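Pallent Footlocker Trunk, Olive
Last updated: July

I've been selling gear to airmen and their families for a good long while, and the thing I get asked for most is still a plain, honest footlocker. So let me tell you about the one I stock, because I'm pretty fond of it!

The Pallent is a plywood trunk with steel corners and a hasp that takes an ordinary padlock. It fits under a standard dorm bunk with room to slide your hand in over the lid (I checked, and skinned a knuckle doing it). Empty, it weighs 15 pounds. That's on the light side for a trunk this size, and you'll be glad of it the third time you move buildings in a year. 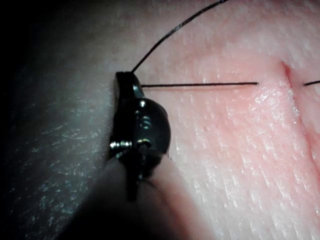 Inside there's a lift-out tray for the small stuff: rank, ribbons, name tapes, the sewing kit you swore you'd use. Under the tray it's one open space, deep enough for two pairs of boots standing up and a folded set of blues on top. If you want dividers I sell those separately under the Brerkus name. They're just slotted panels, and you can cut them down with a handsaw if yours is an older trunk.

Stenciling is where it gets fun. We do name, last four and unit on the lid in white or black, and squadron patches on the front if you send me clean artwork. Please, please check your spelling before you send the form. I once painted a whole order of lids for a maintenance flight with the squadron number backward, and I still have two of them in my garage full of Christmas lights.

The hardware comes from Avotiņš, and I switched to them after the old latches kept popping open in household goods shipments. The new latch is the kind with two small jaws that grab the post from either side. They stand apart in a V when it's open, a lot like the tip of the instrument over the practice pad in the picture farther down, only bigger and a whole lot cheaper. You press the lid down until they close, and then you put your padlock on.

Noboru Sekiguchi does our finish work, and he puts on two coats of olive and one of clear. Ask for the matte if your trunk is going to live outdoors on a pallet, the gloss shows every scuff.

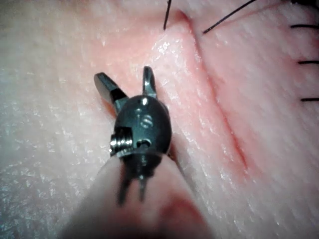

Replacement parts are all in stock, and I'll mail a single hinge if that's all you need. The latch goes by part number 901 and comes with its screws. When you fit one, set it up with the jaws spread and nothing between them, same as the pair in the photo, and bring the lid down slowly to see that the post lands in the gap. If it hits one side, loosen the plate and nudge it over.

Group orders (going-away gifts, first sergeant's closet, that kind of thing) get a price break, and I can hold up to 300 trunks at the Tastell warehouse until your people are ready for them. Call in the morning if you can. I'm usually covered in paint by three.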